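27/07/2023 - Can bench, planner and wrist perception

Carrying on from the January notes, which I reread this morning and which end with the words "should be a quick fix." Leaving them in as a historical document.

State of things at start of day: the Wuisan planner runs both arms from one queue. Jolmont does detection from the wrist cameras and the overhead, and publishes can poses to the shared world model. Tiscombe is still the glue in between, and still the place where everything goes to have its timestamps ruined.

First job was the phantom can. For the last while Jolmont has been reporting an extra can on the tabletop whenever the left arm comes in low. I had blamed the lid reflections, because I blame the lid reflections for everything. Replayed the log with the lid detector turned off and the phantom was still there, so my apologies to the lids. The real cause is in the merge step. When the two wrist cameras see the same can from different sides, the merge compares poses after they've been put in the table frame, but the left one goes through the old hand-eye calibration. The loader picks the first matching file in the folder, and "calib_left_OLD" sorts ahead of "calib_left_new" on account of the capital letters. I named both files. Moving on.

Fixed by making the loader take an explicit name and refuse to start if it finds two candidates. Also moved the old file out of the folder, belt and suspenders.

Second job, planner timeouts. Wuisan gets a 700 ms budget per query and was blowing through it on anything near the rack. The side frames are in the collision model as full meshes, and whoever exported them (me) left every bolt hole in. The left one came to 3,014 triangles. For a bent piece of metal. Replaced both with a few boxes each, padded a little. Queries near the rack now come back inside the budget, except when the goal is behind the back row, where it still thinks very hard and then says no. I can respect that, since a person would also go around the other way.

Padding on the boxes is a compromise. Too fat and the outer columns of the rack become unreachable in simulation, too thin and I start listening for noises. Left it on the thin side for now with the speed scaled down to 50 percent inside the rack zone.

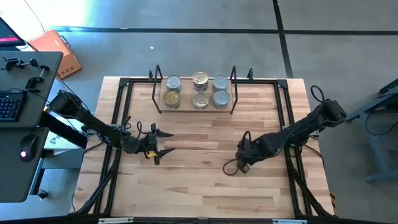 Overhead on the six-can rack layout, both grippers empty.
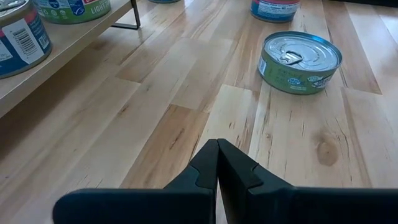
Wrist view with the fingertips together. Only the green can out on the wood gives us most of a lid, the others run out of the picture.

Third job, partial views. Jolmont fits a cylinder to whatever it's given and reports a confidence, and the confidence is basically a measure of how cheerful it feels. A can that's mostly outside the image gets a cylinder fitted to a bit of label and comes back at nearly the same score as one with a full lid. The merge then averages the two, and the good pose gets dragged toward the bad one. Once you plot it, it's embarrassing.

What I changed:

Detections touching the image border are now flagged as partial. Partial ones can confirm a can the world model already has, but can't create one and can't move one. A lid ellipse has to be visible before a pose counts as full. If there's only label, we keep the bearing and throw away the range. The score is now capped by how much of the rim was found, which is crude, and I'm fine with crude.

Considered using the printed labels to tell cans apart. Tried it for half an hour. Works nicely when the label faces the camera and falls to pieces when the can has been turned, and our cans get turned constantly. Parked. If anybody wants to pick it up there's a branch, and the branch has no tests, and you have been told.

The wood grain question came up again. The knots do set off the circle finder, especially the bigger ones, and a tidy oval knot will score as a squashed lid seen at a steep angle. Added a height check against the table plane, so a lid with no can under it gets dropped. I'd like to keep the wood. A plain mat would make the detector look better without making it better.

Ran the replay set with all of the above: 30 logged episodes, same seed. No phantom cans. Two episodes lost a real can for a while because every view of it was partial and nothing was allowed to create it. That's the new rule doing what I told it to, so the policy needs a "go look" step: if there's a bearing with no range and it lasts for more than a few cycles, ask Wuisan for a viewing pose. The planner already has the hook. It was added for a different project and has a name I will not repeat in a document that people at Clovinberg might read.

Wrote the hook call. Not tested on the arms yet, only in sim, where it picked a viewing pose for the left arm directly in the way of the right arm, and both of them then waited politely for the other until the watchdog killed the run. Need a priority rule. Right arm goes first, for no reason except that I had to pick.

Still open:

- viewing pose cost should include the other arm's current goal, not only its current pose
- Tiscombe drops a frame at startup about one time in five, worked around with a sleep, yes, I know
- redo the left hand-eye calibration properly and give the file a name with a date in it
- rack zone speed back up once the padding has been checked on the real thing
- overhead exposure, lids go white when the light is on full
- delete the word "quick" from the January notes

Merged to the bench branch, not to main. Please don't pull it onto the other cell until the go-look step has a priority rule, or you'll get two very courteous robots and no cans moved.

Clovinberg bench notebook | Contact: notebook page owner | © 2023 Clovinberg | Back to top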